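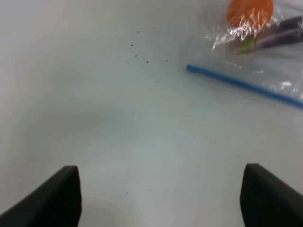 A reader at the Punow branch objected that the tables were too bright by the windows and too dull everywhere else, and that no single lamp setting had ever suited both. The same complaint, in varying words, came up in the written comments from Zurkham. It is taken here as the starting point for the discussion of luminance uniformity, a quantity that the earlier survey of reading rooms left out.

4.2 Uniformity of luminance on white work surfaces

Lighting plans for reading rooms are usually checked by horizontal illuminance, measured with the meter lying flat on the table. The value says how much light arrives. It does not say how much is sent back toward the eye, and on white tables the difference matters. A white finish returns most of the incident light, so a small change in illuminance is seen as a change in the brightness of the table itself. Even a smooth white surface with no pattern of its own may show soft gradients, with a dimmer and cooler patch passing gradually into a brighter area (Figure 2).

Figure 2. Soft shading on a smooth white surface, brighter toward the upper left and upper center.

Luminance was measured in both branches with the ceiling lamps at full output and again with the lamps off. The lamps in the Lei wing at Punow have a rated color temperature of 4000 K. Those in the main hall at Zurkham are older and are not marked. Readings were taken from seated eye height with the meter aimed at the center of the table and then at each corner. Blinds were left as the staff had set them, which makes the two buildings hard to compare directly but keeps the readings close to normal use.

Uniformity is given as the ratio of the lowest to the highest reading on one table. With the lamps off, the tables nearest the windows had the lowest ratios in both buildings. Turning the lamps on raised the ratio at every table, though the gain was small at the windows, where daylight supplied most of the light. Tables along the inner wall at Zurkham changed very little from one hour to the next.

Comments were matched to tables by seat number where one had been written on the form. Readers at tables with low ratios complained of glare more often than readers elsewhere. They also complained more often that the room was dark, although the illuminance at those seats was higher than the room average. A likely explanation is that the eye adapts to the bright end of the table, and the rest of the room then appears dim. The Zultska guide, on which both lighting plans were based, sets a minimum illuminance but gives no limit for variation across a single surface.

Two limits apply to these results. All readings were made in May, under mostly overcast skies, and direct sun would be expected to lower the ratios further. The meter also averages over a small field, so narrow highlights near the table edge are probably underestimated. Gray desk pads had been placed on a few of the Zurkham tables before the second set of readings. Those tables are excluded from the comparison above and are treated separately in Section 4.3.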